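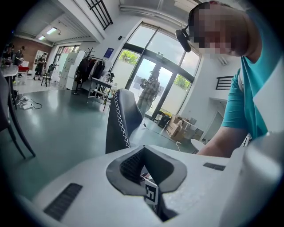
The cheapest way to improve a shared workroom is to sort out the edges. At Ornstead, a design studio with 20 desks, cardboard boxes had piled up along one wall by April, and the way to the glass doors was getting narrower.

The fix cost $139. Boxes worth keeping were flattened and tied, and the rest went out with the recycling. A bin stays by the door, where people pass it on the way out.

Seating took longer. A tall-backed chair in dark fabric is kind to the shoulders but blocks light if it's parked in front of glass – turn it side-on. Run cables along the skirting, and keep one small round table clear for mail and coffee.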